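Basket month (and a few other bits)

Quick one this time, I'm typing this between two loads of laundry and the dryer is nearly done. Thanks for all the replies about the pantry issue. Read every one. Still answering.

So. Baskets. I said in the last newsletter I'd get to them and then I didn't, and several of you noticed. The short version is that we had too many, in every room, all full of stuff that didn't belong together. Phone chargers with mittens. A recipe card, a dead flashlight, half a bag of birdseed. You know the kind of basket. It starts out as the place for mail and by May it's the place for everything.

The plan was to empty every single one, look at it properly, and only put things back if the basket had a job. One job each. Written on a tag if need be (Debora Serra's idea, she has tags on everything and her hall closet is a thing of beauty).

How I did it, for those who want to copy:

Tip it out on a bed. A bed forces you to finish, you want to sleep there later. Sort into keep, move, toss. Don't start reading the old letters. I read the old letters. Lost an hour.

Turn the basket over and tap the bottom. Do this outside or over the tub. What comes out of a wicker basket that's been on a shelf for years is mostly crumbs and grit, plus in my case a lot of glitter. We haven't owned glitter in ages.

Then a soft brush, an old paintbrush is best, dry, along the rows. Damp cloth after that with one drop of dish soap. Don't soak it. Let it dry somewhere with air moving, away from the heater, and give it a whole night.
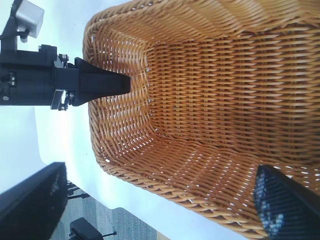
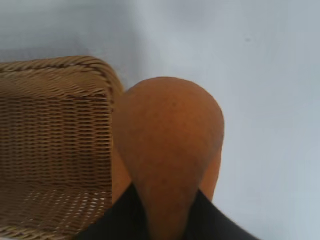
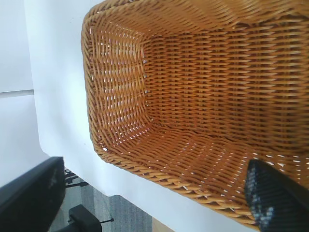
The wicker one on the white surface.

Which baskets stay and which go was the harder part, and I changed my mind more than once. My rule in the end was the rim. If the rim is sound the basket has years left, if it's coming undone you'll be picking bits off the carpet forever. The one I'm keeping for sure has a thick rim twisted like rope, goes right around the rounded corners, and that's where your hands go when you lift it. The weave has little gaps where the light comes through, so crumbs drop out the bottom onto whatever is under it. Fine for linens. Not fine for onions, which I know from experience. If you want to use an open weave like that for food put a folded dish towel in first, or a sheet of brown paper cut to fit.

It's going to be the guest towel basket. That's its job. Two bath towels rolled, washcloths on top, a bar of soap still in the wrapper. No birdseed.

The ones that failed: a tall one with a lid that never fit, a round one the cat had been at, and the gray one from the bathroom that had gone spotty from the steam. The cat one is now officially the cat's. The other two I've put out by the curb with a note and they were gone by supper time.

Reader question, from more than one of you: how do you fix a strand that's sticking out? If it's short, snip it close with nail clippers and move on with your life. If it's long, wet it with a sponge until it bends, tuck it back under the next strand over, and clip a clothespin on it overnight. A dab of wood glue helps if it keeps springing back. Don't use the hot glue gun, it goes yellow and then it falls off and takes some of the wicker with it.

Other question: liners. I like them but only ones that come off for washing. Old pillowcase works. Put the basket inside it, fold the top over the rim, run some elastic through the hem. Took me most of an evening and I'm slow with a needle. If you don't sew, safety pins on the inside and no one will ever see.

And squeaking. Some of you have squeaky baskets?? That's a dry one. Mist it lightly with plain water a couple of times a year and let it dry out again before you fill it. The squeak mostly goes.

A word on buying new. Please don't, not yet. Empty what you have first. I had a list going when I started, with measurements and everything, and I've torn it up. I needed no new baskets. I needed fewer. If you really do end up short, try the thrift store before anything else and check the rim, then the corners, then smell it. If it smells musty in the store it will smell worse in your closet.

Next up, the numbers. We're at 488 readers on the list as of this morning, which is still funny to me as it began as an email to my sisters. I would love to get to 1000 one day but no rush. If you know somebody with a messy hall closet, forward this to them. Nicely.

The swap table. It's back, same hall, doors at 9 in the morning. Bring up to 3 things per household, clean and in working order, and take home whatever you'll use. Baskets very welcome obviously. No mattresses, no paint, no opened cosmetics (you know who you are). Debora is doing the coffee and would like people to bring their own mugs as we ran out last time and somebody drank out of a gravy boat. If you can stay after to stack chairs, please do, it was just me and Debora at the end and my back wasn't happy for days.

Also still looking for a home for the big box of jar lids. No jars, only lids. Somebody must want them.

Corrections from last time: I wrote baking powder where I meant baking soda in the drain thing. Sorry. If your drain rose nicely, that's on me. And the shelf paper I use is the plain white kind off the roll, not the sticky kind, the sticky kind will ruin a painted shelf and I would never.

Coming in the next one: the drawer under the oven. I've been putting it off for so long that I no longer know what's in there. Baking sheets for certain. Past that it's anybody's guess. Send me your own drawer lists if you like, the stranger the better, I'll print the best ones with first names only.

If you've emptied a basket after reading this, write and tell me what was at the bottom. So far the winner is a reader who found her spare car key, two years after she'd paid for a new one. Hers was in with the gift ribbon.

Ok dryer's done. Sheets to fold and the fitted one is alwasy on top. Swap table things can be dropped with me the evening before if you can't make the morning, just leave them on the porch and text so I know to bring them in before it rains.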